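1/ Month three of automated kitting at Sturora. The cell now runs 163 trays a shift. Two people used to pack; one now stages stock and clears faults.

2/ Faults run to 12 a shift, mostly missed picks on round items. Each one needs a manual reset at the panel.

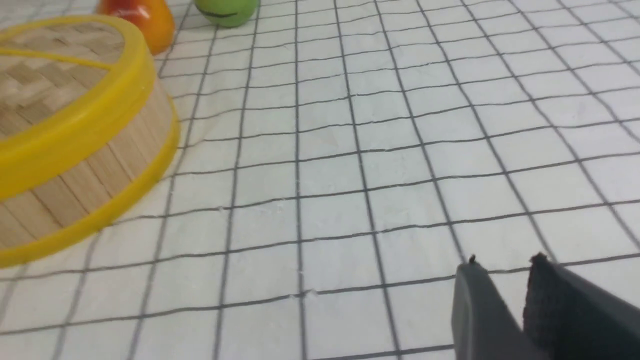 3/ Resets break up the staging work, so the operator walks more than before. We moved the panel closer in June. It helped a little.

4/ The second packer went to returns, same pay grade. Training took 20 hours. She wants the fault log shared with her team. Fair request, still open.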